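Vesier Pictures Confirms Family Comedy "The Brondorico Wedding" for December

September 12, 2025 – Vesier Pictures is delighted to share, after many months of happy guessing by fans, that Rodel Calimlim and Pacita Catacutan will play husband and wife once more in "The Brondorico Wedding," a big-hearted family comedy opening in theaters this December.

The two were last seen together in "Gulla," and hardly a week has gone by since without a kind letter asking when they would be back. Well, they are back – and this time they have 3 grown children, a leaky roof and a wedding to pay for.

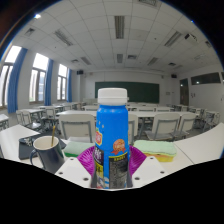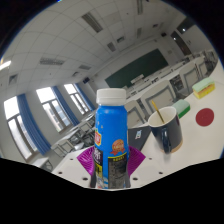
"I said yes before I had finished reading the script, and then I went back and read the rest of it, and I cried on the bus," said Catacutan. "Rodel makes me laugh so much that we had to stop a dinner scene and start over again and again."

Calimlim, who also sings the closing song, said he was glad to be home among old friends. "My mother has already picked her seat," he added.

Filming took 30 days, and roughly 4,000 people sent in tapes for the part of Roman, the nervous groom. The name of the young actor who won it will be shared at the cast's first fan evening, along with the full trailer.

Ticket details will be posted on the Vesier Pictures website. Members of the press may write to the Vesier publicity desk for interviews.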